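4.2 What people keep at the back of the desk

When we began visiting homes and offices in Candolthorpe, we expected most of our notes to be about chairs and lighting. The desks themselves soon took over. Over 14 visits we asked each person to leave the desk just as it was on an ordinary working day, and then we sat down with them and talked - often for much longer than we had planned - about how things had come to be where they were.

The strip of surface behind and beside the monitors came up again and again. People told us, rather fondly, that it was where things went when they had no other home. One man in the Nestby group, whose desk was only 600 mm deep, said he had given up on the strip altogether and missed it.

Two-monitor desks were a case of their own. A screen on a central stand leaves some usable surface beside its neck, and small piles tend to grow there or toward one end of the desk. Figure 6 shows a desk of this type, with two monitors in use and a small stack of books and boxes along the back on the left side.
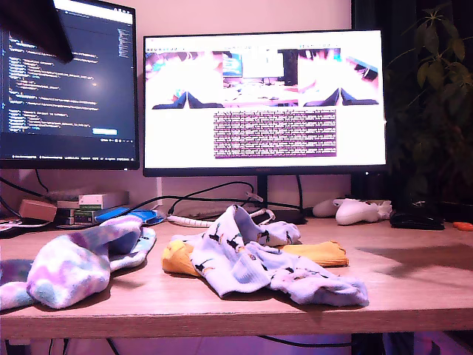
Figure 6. A light wooden desk with two monitors. The right-hand one stands on a black base with a vertical neck.

4.3 How long things stay

We went back to the same desks in August, and asked which items had been moved, used or thrown away between the two visits.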